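Sonura, Arbeitsheft, Standort Brurkum
27. November 2018

Aufgabe: Tisch decken und abräumen, Vorführung über Fernsteuerung. Ich schreibe heute ausführlicher als sonst, weil ich nächste Woche nicht im Labor bin und andere mit diesen Einstellungen weiterarbeiten werden.

Gestartet mit der alten Konfiguration von Kurian. Die Verbindung zu beiden Armen war sofort da, aber der linke Arm ist beim Einschalten wieder in die falsche Ruhelage gefahren, mit dem Ellbogen zu weit außen. Ich habe die Ruhelage neu gespeichert, unter dem Namen »ruhe_links_neu«. Bitte die alte Datei nicht löschen, ich möchte die beiden noch vergleichen.

Danach Greifer kalibriert. Beim rechten war alles in Ordnung. Beim linken meldet die Software »geschlossen«, wenn zwischen den Fingern noch ein kleiner Spalt ist. Für den Becher macht das nichts. Für einen Löffelstiel ist es schlecht, der Stiel rutscht durch, und in den Daten steht trotzdem, dass der Griff geschlossen war. Ich habe den Nullpunkt von Hand korrigiert und im Protokoll vermerkt, ab welcher Episode die Korrektur gilt.

Zum Becher. Wenn ich ihn mit normaler Kraft greife, gibt die Wand nach und der Becher kippt beim Loslassen. Ich habe die Kraft auf 40 Prozent gestellt. Damit kann man ihn heben, aber man muss am Steuergriff langsam sein, besonders beim Absetzen. Zweimal habe ich zu schnell geöffnet und der Becher ist umgefallen. Diese Episoden habe ich behalten und als »Korrektur« markiert, weil ich den Becher danach mit dem Greifer wieder aufgestellt habe. Ich finde, solche Stellen soll der Roboter auch lernen. Wir haben darüber im Februar schon diskutiert und waren nicht einer Meinung. Wer es anders sieht, kann die Markierung beim Training einfach herausfiltern.

Mit dem Besteck ist es schwieriger. Es liegt flach auf der Platte und der Greifer kommt nicht darunter. Meine Methode von heute: ein Finger drückt leicht auf das Ende vom Stiel, dann zieht man das Teil ein Stück zu sich, bis der Stiel über die Tischkante steht, und erst dann greift man. Mit dem Löffel gelingt das gut. Beim Messer dreht sich das Teil gern weg. Bei der Gabel habe ich noch keine feste Meinung.

Die Oberfläche vom Tisch macht mir auch Sorgen. Das Muster mit den rötlichen Adern ist sehr unruhig, und die Platte glänzt. Das silberne Besteck hebt sich davon nicht immer deutlich ab, der Becher dagegen sehr. Ich vermute, dass das Modell den Becher schnell finden wird und beim Besteck lange raten muss. Aus diesem Grund habe ich die Lage der Teile zwischen den Episoden öfter geändert, als im Plan steht.
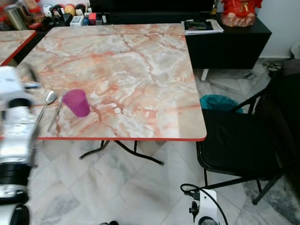
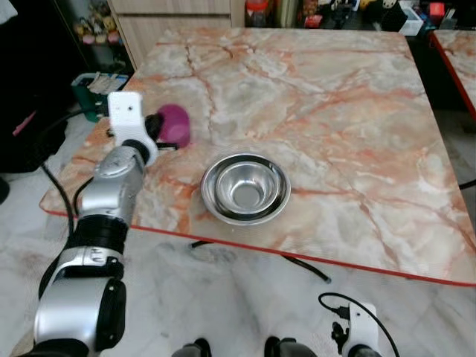
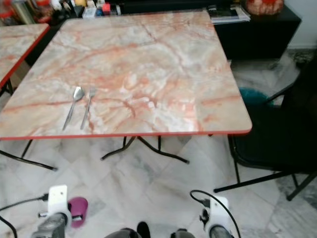 Noch zur Blickrichtung. Die Kopfkamera bewegt sich während einer Episode nicht, das haben wir so festgelegt, und ich halte mich daran. Beim Steuern merkt man aber, wie viel man selbst den Kopf bewegen möchte. Wenn der Arm von links kommt, verdeckt er leicht genau das Teil, das man greifen will. Ich habe mir angewöhnt, den Ellbogen zuerst nach außen zu führen und dann erst die Hand zu senken. Die Bewegung wird dadurch länger und sieht ein bisschen umständlich aus, doch das Objekt bleibt im Bild. Ich bitte alle, die nach mir steuern, es ebenso zu machen, sonst haben wir zwei verschiedene Stile in einem Datensatz.

Die längste Episode hat 2.128 Schritte. Das ist zu lang. Darin ist viel Warten, weil ich am Steuergriff umgegriffen habe und der Arm dabei stillsteht. Ich habe nichts herausgeschnitten. Frage an die Kollegen vom Training: Sollen wir Stillstand automatisch entfernen oder stört er nicht? In der Beschreibung von Kurian habe ich dazu nichts gefunden.

Verzögerung: am Vormittag kaum zu spüren, nach der Pause deutlich. Ich habe das Netzkabel getauscht gegen eines von Justero, das noch im Schrank lag, danach war es besser. Ob es wirklich am Kabel lag, weiß ich nicht, ich habe gleichzeitig auch den Rechner neu gestartet. Das war nicht sauber gearbeitet, beim nächsten Mal nur eine Sache ändern.

Stand der Aufnahmen heute:
Becher greifen und versetzen: 6 Episoden gültig
Besteck an die Kante ziehen und greifen: 4 Episoden gültig
Becher und Besteck in einer Episode: noch keine gültige

Bei der gemeinsamen Aufgabe bin ich jedes Mal an der gleichen Stelle gescheitert. Der linke Greifer hält den Becher, der rechte will zum Löffel, und beide Unterarme kommen sich zu nahe. Die Software hält dann an. Der Sicherheitsabstand ist meiner Meinung nach zu groß eingestellt, aber ich ändere ihn nicht allein. Vielleicht hilft schon, die Reihenfolge umzudrehen und zuerst das Besteck zu nehmen.

Meine Hände sind nach so einem Tag ziemlich müde, der rechte Daumen besonders. Der Knopf zum Schließen geht am rechten Steuergriff schwerer als am linken. Ich habe einen Tropfen Öl versucht, ohne Ergebnis.

Offen:
Spalt am linken Greifer mechanisch prüfen, die Korrektur in der Software ist nur vorläufig
Sicherheitsabstand der Unterarme besprechen
Gabel mit derselben Methode probieren wie Löffel, langsam
Schüssel: Griff am Rand oder von außen mit beiden Händen? Bitte erst entscheiden, dann aufnehmen
Neue Ruhelage auch auf den zweiten Rechner kopieren

Die Daten liegen auf dem gemeinsamen Laufwerk im Ordner Sonura, Unterordner mit heutigem Datum. Die Kopie auf die externe Platte läuft noch, während ich das schreibe. Bitte die Platte erst abziehen, wenn die Lampe nicht mehr blinkt.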